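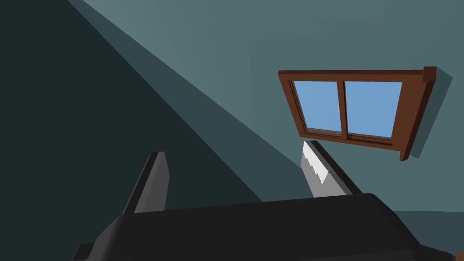 Page last changed: February

Kitchen and servery walk-round, Culerow Hall
Checklist with comments. Walked by Marta Stasiv, comments by Tímea Szekeres unless initialled.

Please read the comments as well as the ticks. Last time every line was ticked and two of them were plainly wrong, so I have gone round again with the list in my hand and written down what I found.

1. Fire exit from kitchen to yard clear
Pass, with a comment. Clear when I looked at 10 in the morning. I would like to know how it looks at 4 in the afternoon, when the bread crates come back. The line on the old form says "clear at all times" and I don't see how one visit can tell us that.

2. Exit door opens fully without a key
Pass. Stiff on the last bit. Needs a shoulder.

3. Fire blanket in place and within date
Pass. It hangs behind the fryer, where you would have to reach over the fire to get at it. Asked for it to be moved last year. Asking again.

4. Extinguishers serviced
Pass on paper. The tag on the one by the servery hatch is signed but I can't read the name. Sándor Erdős to ring the service firm and ask who came.

5. Fridge temperatures written down twice daily
Fail. The sheet is full, I grant you. It also says the same figure in the same pen for eleven days running, on a fridge with a door seal I can put a finger through. Mariann Fülöp says the staff do read the dial. I would sooner see a sheet with gaps in it that I could believe. New Numby thermometer to go on the middle shelf, away from the fan.

6. Door seals, walk-in and under-counter
Walk-in pass. Under-counter fail, see 5. The seal has been on order from Szalai since before the holiday.

7. Floor dry and free of trip hazards
Pass in the cooking area. Mat by the sink is curling at one corner and has been taped down. Tape is not a repair. Replace.

8. Shelf loads
Top shelf in the dry store is marked 100 kg. Who worked that out, and for which brackets? Two of the brackets have been changed and don't match the others. Tinned goods to go on the bottom shelf until somebody can show me a figure for the shelf as it is now.

9. Crockery and mixing bowls: chips, cracks, worn rims
Pass. Gone through by hand, inside and out. Anything chipped goes in the bin, including the ones people are fond of. Enamel counts as chipped if you can see metal.

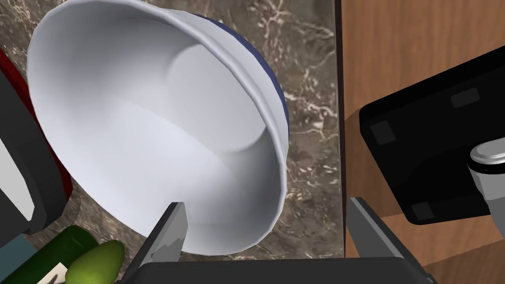

Item 9. Large bowl, white inside, dark blue outside.

10. Knives stored in the rack or in guards
Fail. One loose in the drawer with the ladles. I took it out, and it was back when I came through after lunch.

11. Slicer guard fitted, slicer unplugged when idle
Guard fitted. Plugged in. The sign above it telling people to unplug it is very clean and very large, and makes no difference that I can see. (A.T.: a switch with a key would cost less than the sign did. Asmaa Tawfik)

12. Cleaning products kept away from food
Pass. The Sindetti degreaser has been poured into a plain spray bottle again. Label it or throw it out. The maker's sheet in the folder is for a different product.

13. Sanitiser mixed to the right strength
Not tested. The ticks on earlier forms seem to mean that a bottle was present. We have test strips in the office and I will bring them down next time. Make up only 1000 ml at once so it gets used the same day.

14. First aid box
Pass for contents. Blue plasters running low. Accident book has no entries since summer, in a kitchen with a loose knife in the drawer. I don't believe that either - please write the small ones down.

15. Gas shut-off marked and reachable
Pass. Marta turned it off and on again and the kitchen staff knew where it was without being told, which I was glad to see.

Still open: 3, 4, 5, 6, 7, 8, 10, 11, 12, 13. Sándor has the list. Marta will walk it again in the afternoon, unannounced, starting with the yard door and the drawer.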